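## How to keep a pull list without buying too much

A pull list is what your comic shop holds for you each month. Mine had 30 titles in April, and I was reading nine.

1. Write down every series you get now.
2. Cross out any where you are two issues behind.
3. Give the new list to the shop **before** the order date — a late change usually means you still pay.
4. Try a new series for three issues, then decide.

Chae-won Moon keeps her list on one index card. I use a text file, and it works also.

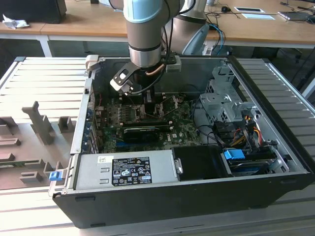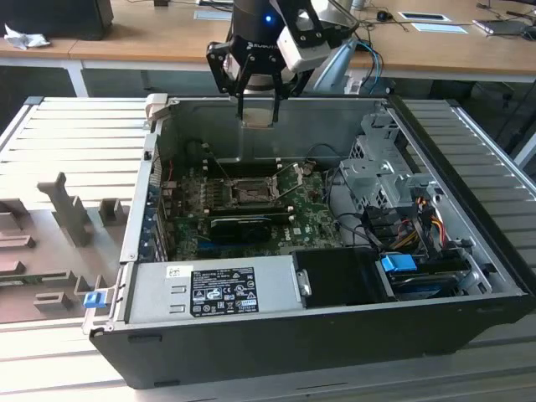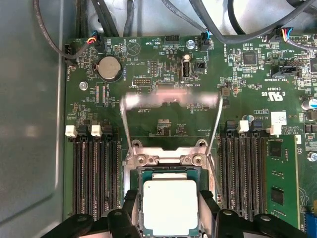
*Open computer case with green motherboard, two views, and the processor socket closer.*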